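Baking Fundamentals, Unit 4
Enriched Yeast Dough: Soft Buns
Course notes, Trakside evening program, Room 119
Instructor: Berkay Aksoy

Read before class: Unit 3 (lean doughs), especially the pages on gluten and on the windowpane test. Bring your scale, a bowl scraper, a probe thermometer and a container with a lid if you want to take dough home.

4.1 What counts as enriched

A lean dough is flour, water, salt and yeast. An enriched dough has fat, sugar, eggs or milk added to it in amounts large enough to change how it behaves. A spoonful of oil in a pizza dough does not really count. The bun dough in this unit has all four, and it sits in the middle of the range. Brioche is well above it in butter, and plain sandwich bread is below it.

Each addition does something you can feel in the bowl.

Fat coats the flour and slows down gluten development. It also gives a softer crumb and keeps the bun from going stale so fast. If it goes in at the start, mixing takes much longer, so we add it after the dough has come together.

Sugar holds on to water. In small amounts it feeds the yeast, but above that it competes with the yeast for water and slows the rise. It also browns early, and this is why bun ovens are set lower than bread ovens.

Eggs add water, fat and protein together. The yolk gives color and tenderness. The white helps set the structure, and too much of it makes a dry bun.

Milk is mostly water. Count it as the liquid in the formula. The solids in it give a softer crust and more color.

4.2 The formula

We work in baker's percentages, as in Unit 3. Flour is always 100 percent, and everything else is given as a percentage of the flour weight.

Bread flour: 100 percent, 2,000 g
Whole milk: 60 percent, 1,200 g
Sugar: 12 percent, 240 g
Unsalted butter, soft: 12 percent, 240 g
Whole egg, beaten: 10 percent, 200 g
Salt: 1.8 percent, 36 g
Instant yeast: 1.5 percent, 30 g

Total: 197.3 percent, 3,946 g

Divided at 87 g, the class batch gives 45 buns with 31 g left over. Put the leftover piece in a small straight-sided glass and mark the level with a rubber band. It is the easiest way to judge how far the first rise has gone.

For a home batch, use 500 g of flour and divide everything by four. The egg comes to 50 g, one large egg without the shell. You will get 11 buns.

A note on flour. The Direl bread flour in the storeroom takes up more liquid than most supermarket brands. If you are using something else at home, hold back a splash of the milk and add it only if the dough is stiff after three minutes of mixing.

4.3 Dough temperature

We want the dough at 26 C when it leaves the mixer. The one thing we can easily adjust is the milk. Multiply the target by three, then subtract the flour temperature, the room temperature and the friction factor. For the Suominen mixer in our room the friction factor is 12. For hand kneading use 3.

Normal day: 26 x 3 = 78. Flour 21, room 22, friction 12. Milk should be 23 C.
August: 78 again. Flour 27, room 28, friction 12. Milk should be 11 C, so use it close to fridge cold.
By hand on a normal day: 78 minus 21 minus 22 minus 3. Milk should be 32 C.

The method ignores the eggs and the butter. That is fine for our purposes. Take your eggs out of the fridge when you weigh the flour and the error will be small.

If the dough comes out too warm, don't try to fix it with more flour. Shorten the first rise and check the marked glass more often. If it comes out cold, give it more time.

4.4 Mixing

Put the milk and egg in the bowl first, then flour, yeast, sugar and salt. Mix on low until there is no dry flour left on the bottom. Stop once and scrape. Leave it to stand for ten minutes with a cloth over the bowl.

Mix on medium for five minutes. The dough will be sticky at this point and will look too wet. Leave it alone. It tightens up as the flour takes in the milk.

Add the butter in four or five pieces, waiting until each one has disappeared before the next. The dough will break apart and slide around the bowl when the first pieces go in – this is normal, and it comes back together. Keep mixing until the dough pulls away from the sides and passes the windowpane test. In our mixer that takes another six to eight minutes. By hand allow 20, with short rests.

The butter should bend without cracking when you press it. If it is shiny or oily it is too warm and the dough will feel greasy all the way to the oven.
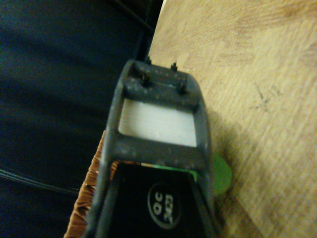 Fig. 4.1. Gripper at the edge of a light wooden surface.

4.5 First rise

Scrape the dough into a lightly oiled container and cover it. At 26 C it takes 60 minutes, with one fold halfway through. To fold, wet your hand, pull one side up and over the middle, turn the container and repeat until you have gone all the way round.

The dough is ready when the piece in the glass has nearly doubled. Go by the glass and not by the clock. Students who come from a cold kitchen often find that their home batch takes half as long again, and there is nothing wrong with it.

You can also do the first rise in the fridge overnight. Give the dough 30 minutes at room temperature, fold it once, cover it tightly and chill it. Cold dough is easier to shape and the flavor is a little better. It must be well covered or it will form a skin.

4.6 Dividing and shaping

Turn the dough out and cut it with the scraper. Weigh every piece. Add or remove small bits as needed, and tuck the bits underneath. Buns of different weights bake at different speeds, and on a full tray you cannot take out only the small ones.

Round each piece loosely, cover, and rest ten minutes. Then round again, tighter this time. Use a dry, unfloured surface. The dough has to stick a little so that the skin stretches when you drag it. Cup your hand over the piece, keep the side of your little finger on the table, and move in small circles. Pinch the seam if it is open and put it face down.

For pull-apart buns, place them a finger's width apart in a deep tray. For burger buns, place them well apart and flatten them with your palm after five minutes.

4.7 Final proof

Cover the trays and leave them somewhere draft-free. In the cabinet (the Trornex, left of the sinks) set 30 C with the water pan filled. Above that the butter begins to soften out of the dough.

Press a bun lightly with a damp fingertip. If the dent springs back right away, wait. If it fills in slowly and leaves a slight mark, bake. If it stays where it is and the bun sighs, it is overproofed – put it in the oven at once and skip the second coat of egg wash.

Most buns made in this class are underproofed. The usual signs are a split along the side and a tight band of crumb at the bottom.

4.8 Egg wash and baking

Beat one egg with a spoonful of milk and a small pinch of salt. Strain it. Brush a thin coat on after shaping and another just before the oven. Puddles between the buns will burn onto the tray.

Heat the oven to 180 C, fan off. Bake for 16 to 18 minutes, turning the tray after ten. The buns are done when the center reads 87 C or a little more. Color alone is a poor guide here, as the sugar and milk brown the tops well before the middle has set.

Move them to a rack after five minutes. For a softer crust brush with melted butter while hot, or lay a clean cloth over them as they cool.

4.9 Common faults

Dense and heavy: underproofed, dough too cold, or old yeast.
Coarse, crumbly texture: overproofed, or too little mixing before the butter.
Greasy bottom: butter too warm, or proof cabinet set too high.
Wrinkled tops after cooling: underbaked, or left in the tray too long.
Pale tops: sugar weighed short, or only one coat of egg wash.
Flat and spreading: too much liquid, or loose shaping.
Tastes flat: salt left out. Check your list before you add the butter.

4.10 Homework

1. Write out the formula for a batch with 800 g of flour. How many buns does it give at 87 g each?
2. Your kitchen is 25 C, your flour is 24 C and you are kneading by hand. What temperature should the milk be?
3. Bake one home batch. Proof half until the dent fills slowly and bake the other half 20 minutes sooner. Cut one from each and write down the differences in the crumb.

Hand in your notes at the start of Unit 5 (filled doughs and braids). Bring one bun from each half, wrapped separately and labeled.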